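4.2 Bimanual cup handling with the Zeveo kit

The Zeveo kit was evaluated as delivered by Kleinschmidt, with no changes to the gripper firmware. Each trial used both arms, one cup per gripper, over a cloth-covered table (Figure 2). We recorded 371 trials in July. Of these, 58 ended in a dropped cup – most of them during the handover phase – and were kept in the analysis. Calibration followed the Sidex procedure and was repeated before each session.

Stereo views were logged for every trial and used without rectification.

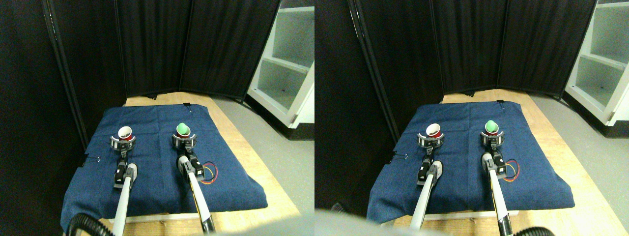
Figure 2. Left and right views of the workspace, with a white cup with a red interior in the left gripper and a green cup-shaped object in the right.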